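I bought the Ollia label printer in January, after the old one at my work table stopped feeding the tape. I pack spare parts for a small shop in Nallham, and every bag needs a label with the part name and the shelf. My review is written after more than 1,000 labels, so I think I know it quite well now.

## First impression

The printer weighs 585 grams with the battery inside. It fits in one hand, but my hand gets tired when I walk along the shelves with it. The keys are rubber and a little stiff. In the first days I typed many wrong letters – later I became used to it.

The box contains the printer, a charging cable, one short roll of tape and a booklet. The booklet is in nine languages and the print is very small. I had to look for the page about margins three times.

## Printing

The text is sharp and dark. Even the smallest size can be read well, if you leave out the bold style. One label takes a few seconds, and the cutter is clean when the tape is new. Toward the end of a roll it sometimes leaves a little corner uncut, and I finish it with scissors.

What I don't like is the empty space before each label. With the factory setting you lose a lot of tape. You can change it under "Layout", but after the battery is empty the setting goes back. I have written to the seller, Rustia, and received a polite answer that an update is planned.

## The tape

I tried the standard white tape and the stronger one for rough surfaces. The white tape holds very well on glass and smooth metal.

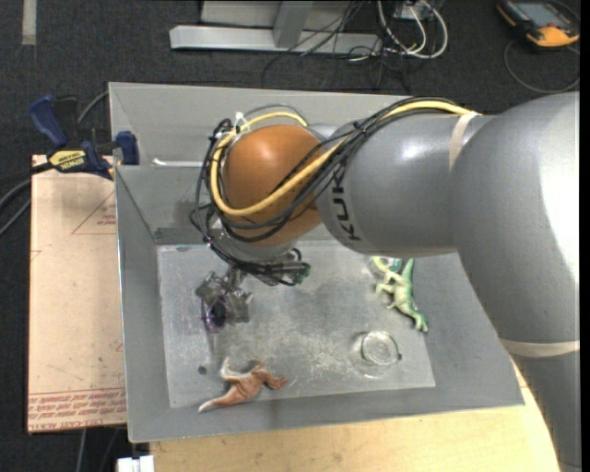 On soft plastic bags it comes off at the corners, so there I use the stronger tape. It costs more, but I don't have to print the same label twice. My colleague Bianca Ene put both kinds on her lunch box, and after 113 washes by hand (she keeps a list) only the stronger one was still complete.

## Compared with the Munteanu

Before, I had the small Munteanu model. It was lighter and it remembered all settings. The Ollia prints faster and has the better screen, and the letters don't fade in the sun by my window. For a home kitchen I would still take the Munteanu – for daily work I would buy the Ollia again, together with two rolls of the stronger tape.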